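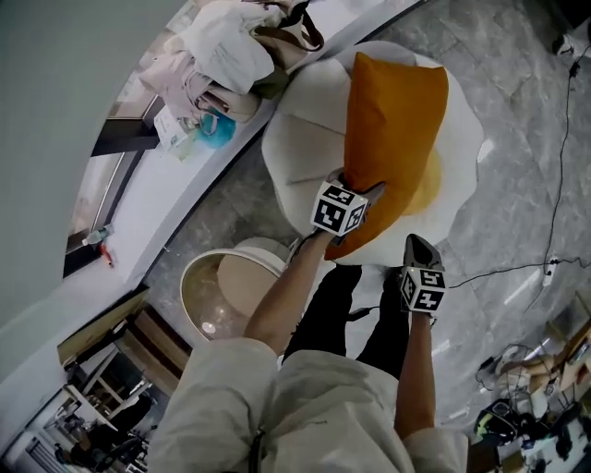
Das orangefarbene Kissen auf dem weißen Sessel in Spiegeleiform.

Warum ich meine Fotos wieder mit dem Kabel übertrage

Meinung, Juli 2023

Seit ich in Deutschland lebe, habe ich vier Telefone gehabt, und bei jedem Wechsel hat mir jemand gesagt, ich solle mich um meine Bilder nicht mehr kümmern. Das macht alles die Cloud, sagte der Verkäufer. Ich habe ihm geglaubt, weil es bequem war, und ich mache niemandem einen Vorwurf, der es heute noch glaubt. Trotzdem möchte ich in diesem Text erklären, warum ich zum Kabel zurückgekehrt bin und warum ich das für eine moderne Entscheidung halte.

Zuerst muss ich von einem Verlust erzählen. Mehrere Jahre habe ich den Dienst Cellow benutzt. Das Programm lief auf dem Telefon und auf dem Rechner, und in der Ecke des Bildschirms stand immer ein kleiner grüner Haken. Ich habe diesen Haken als ein Versprechen verstanden: Die Bilder sind auf dem Telefon, die Bilder sind im Netz, also sind sie zweimal vorhanden. Im Frühling habe ich auf dem Telefon Platz gebraucht und fast 469 Aufnahmen gelöscht, vor allem von einer Reise mit meiner Schwester. Am Abend waren sie auch auf dem Rechner weg. Der Haken war immer noch grün, und nach der Logik des Programms mit Recht, denn beide Seiten waren wieder gleich.

Es gab natürlich einen Papierkorb. Er hob die gelöschten Dateien 29 Tage lang auf, und ich habe den Fehler erst nach dieser Frist bemerkt, als meine Schwester ein bestimmtes Foto haben wollte. In der Hilfe stand alles richtig beschrieben. Ich hatte sie nicht gelesen, und das ist mein Anteil an der Geschichte.

Im Deutschen gibt es zwei Wörter, die in der Werbung gern nebeneinander stehen: Synchronisieren und Sichern. Als ich die Sprache lernte, habe ich mir für jedes neue Wort eine Karte geschrieben, und auf diesen zwei Karten stand fast dieselbe Übersetzung. Das war ein teurer Irrtum. Wer synchronisiert, der gleicht zwei Orte einander an, mit allem, was dort geschieht, auch mit dem Löschen. Wer sichert, der legt eine Kopie an einen Ort, den er danach in Ruhe lässt. Ich finde, ein Hersteller sollte diese beiden Wörter nicht auf dieselbe Taste schreiben dürfen. Bei Cellow steht auf der Taste »Jetzt sichern«, und darunter beginnt ein Abgleich.

Mein früherer Kollege Eliseo Orozco, der lange in der Softwareentwicklung gearbeitet hat, widerspricht mir hier. Er meint, die meisten Menschen würden ohne den automatischen Abgleich überhaupt keine zweite Kopie besitzen. Ein gestohlenes Telefon sei viel häufiger als ein falsch verstandener Papierkorb. Dieses Argument nehme ich ernst, denn es stimmt wahrscheinlich. Meine Mutter zum Beispiel würde niemals ein Kabel anschließen, um Fotos zu übertragen, und ich habe ihr den Dienst auch nicht ausgeredet. Aber aus dem Umstand, dass eine Lösung für viele besser als nichts ist, folgt noch nicht, dass man sie allen als vollständig verkaufen darf.

Danach habe ich Wondum ausprobiert, das mit der direkten Übertragung ohne Internet wirbt. Man verbindet das Telefon mit dem Rechner, wählt die Bilder aus und schiebt sie in einen Ordner. Das funktioniert ordentlich. Mich hat nur gestört, dass die kostenlose Version nach 100 Dateien aufhört, und zwar mitten in einer Auswahl, ohne zu sagen, welche Dateien schon drüben sind. Ich musste die Namen vergleichen wie ein Buchhalter. Ich bezahle gerne für ein gutes Programm, aber ich möchte vorher wissen, wo die Grenze liegt.

Heute benutze ich gar kein besonderes Programm mehr. Am Ende jedes Monats stecke ich das Telefon an den Rechner, öffne den Ordner mit den Bildern und kopiere alles Neue auf eine Festplatte von Trevum, danach noch einmal auf eine zweite. Die Ordner heißen nach Jahr und Monat. Die zweite Platte liegt bei einer Freundin in der Wohnung, und wenn wir uns zum Essen treffen, tauschen wir. Das klingt umständlicher, als es ist. Mit dem Kopieren bin ich meistens fertig, bevor der Tee kalt wird.

Einen Nebeneffekt hatte ich nicht erwartet: Ich sehe meine Bilder wieder an. Früher flossen sie irgendwohin, und ich wusste, dass sie dort sind, so wie man weiß, dass im Keller noch Gläser stehen. Jetzt gehe ich den Monat durch, lösche die doppelten und die unscharfen und schicke meiner Schwester zwei oder drei, die ihr gefallen könnten.

Von den Herstellern wünsche ich mir wenig. Vor dem Löschen soll ein Satz erscheinen, in einfacher Sprache, der sagt, an welchen Orten das Bild danach nicht mehr existiert. Die Anwendung Filali macht das bereits, leider nur auf dem Rechner und nicht auf dem Telefon, wo man viel schneller mit dem Daumen löscht. Und die Taste für den Abgleich soll Abgleich heißen. Meine beiden Karten habe ich inzwischen neu geschrieben.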